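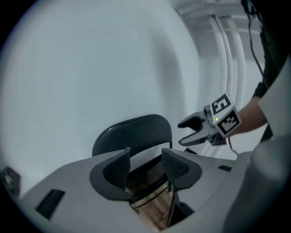 Doucette, the contract packing firm, has set aside money in its next budget for 18 hand-held grippers, its first large equipment purchase tied to automation. The order will go to Vutirum and is due to be placed in September. Workers will use the grippers to record how everyday handling jobs are done, and the recordings will be used to train the robot arms the company plans to add later. Each gripper is held in one hand and has two fingers that open and close, with a white cube on top printed with square black-and-white markers. The cubes are priced separately, and the company has budgeted for spares.

The plan covers 13 workstations at the Dalevis site. The remaining grippers will be kept for training and as replacements. Because most jobs on the packing line take both hands, a worker will usually carry two at a time, and recording will move from one group of stations to the next until all have been covered.

Doucette looked at leasing before deciding to buy. Under the lease, fingertips and cables would have been replaced at no charge, but the monthly fee would have passed the purchase price before the recording work was finished. The company will pay for those parts itself — fingertips are expected to be the largest repair cost — and has put them on a separate budget line from the grippers.

Storage and computing are also listed separately. Vevach will supply both under a two-year agreement, with the option to add space if the recordings take up more than planned.

No robot arms have been ordered. The company said it will ask for bids once the first set of recordings has been reviewed, and that the number of arms will depend on which jobs look suitable. Floor space for two test cells has been marked out at Dalevis, and electrical work there is included in the same budget.

Delivery of the grippers is expected in two shipments, with staff training to start after the first.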